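Posted on March 11, 2023
By Natália Matos

When I moved to this country I thought my English was good. I had read many books in English and I could write a letter to the bank without help. Then I started my first job, at a small office of Fundix, and in the first week my colleague Nabil asked me to "put up with" the old printer. I went to the printer and looked for a place where I could put it up. I stood there for a while.

Phrasal verbs are the hardest part of English for me, still today. In Portuguese we have one verb, and the verb means what it means. In English you take a small word like "get" or "put", you add another small word, and you have something completely new. To put off, to put out, to put down, to put in. My teacher in the evening course, Mrs. Vilela, gave us a list of 70 of them and told us to learn the list by October. I learned it, and I got 34 right in the test. My husband laughed very much, but he did not take the test.

After this I stopped learning from lists. I bought a notebook with a green cover and I write in it only sentences that I have really heard. I write who said it and where. For example: "The meeting ran over", Nabil, in the elevator. "I can't make it out", a woman at the pharmacy, reading the paper from her doctor. When I read the sentence again, I hear the voice of the person, and the meaning comes back with the voice.

Another thing I do is draw. I am not good at drawing, but it helps to give a verb a shape. "Reach up" is a line that goes to the top of the page. "Fold back" is a line that changes its mind. "Fall through" took me three pages, and I am not happy with any of them.
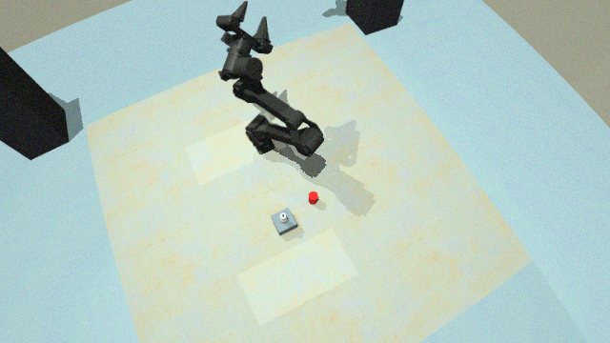 Reach up and fold back, both in one picture.

The verbs with two meanings are the ones that make me tired. "Take off" is for airplanes and also for shoes. "Make up" is what you do after a fight with your sister, and it is also what you do when you invent a story, and written together it is something for the face. I asked Mrs. Vilela how a person can know which one is meant. She told me that you wait until the end of the sentence. In a conversation I don't always have so much time.

Last month I started page 60 of the notebook. Some of the first pages look very easy to me now, and I am a little ashamed of them, but I don't tear them out. (To tear out, page 26.)

My cousin Teodoro is learning English too, and he asked me which verbs he should learn first. I told him to begin with the ones he needs at work, and to leave "get" for later. He wrote back that he did not get it. I think he was making a joke, but with Teodoro I am never sure, so I sent him an explanation anyway. If you have a verb that gave you trouble, please write it in the comments, with the sentence where you heard it.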